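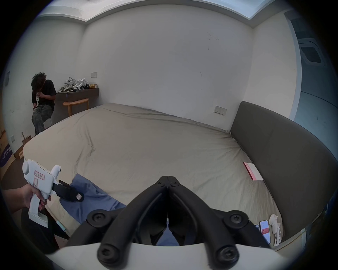 3.2 Shot length and room type

Average shot length is a poor summary of pacing in feature films that move between large exterior sequences and small domestic ones, and the Fundton corpus was built so that the two could be measured apart. Each of the 288 features in the corpus was segmented by hand into scenes, and each scene was assigned one of 18 location classes. Interior classes were defined by the dominant furnishing and not by the use to which the characters put the room. A room dominated by a large bed, such as the one in Figure 4 with its wrinkled beige fitted sheet, was coded BED even when the dialogue in it concerned business or travel. Kitchens with a dining table visible behind the speakers were coded KIT. Hotel rooms gave the coders the most trouble and were finally merged with BED, a decision we return to in Section 5.

Figure 4. Bed with fitted sheet, location class BED.

Shot boundaries were found with Prultis and then corrected by a second pass. Dissolves longer than one second were split at the midpoint. Fades to black were assigned to the outgoing shot. Title cards, end credits and any shot under four frames were dropped before the averages were taken. After these steps the bedroom class contained 2,679 scenes, of which 944 had a single continuous dialogue between two characters and no other speaking part. We refer to this smaller group as the paired set.

The paired set was used for the main comparison. For each scene we recorded the median shot length, the share of running time given to the speaking character, and the number of returns to the opening setup. Median shot length was preferred to the mean, as one long closing take is common in scenes of this kind and pulls the mean upward. Following Yensuk, we treat a reframing by pan or zoom as part of the same shot. The rule used by Morgan and Winder, under which a reframing of more than half the picture width opens a new shot, gives shorter medians in every class but leaves the order of the classes unchanged.

Scenes in the paired set were cut more slowly than kitchen scenes with the same number of speakers, and the difference held within each decade. It was smallest in the films released in the last ten years of the sample, where kitchen scenes had slowed and bedroom scenes had not. Genre explains part of this. Disaster and survival films, which place short domestic scenes ahead of a long exterior climax, cut those scenes nearly as fast as the climax itself. Nuanchan Yensuk (personal communication) has suggested that test screenings may account for the pattern, but the corpus holds no production records and we could not check this.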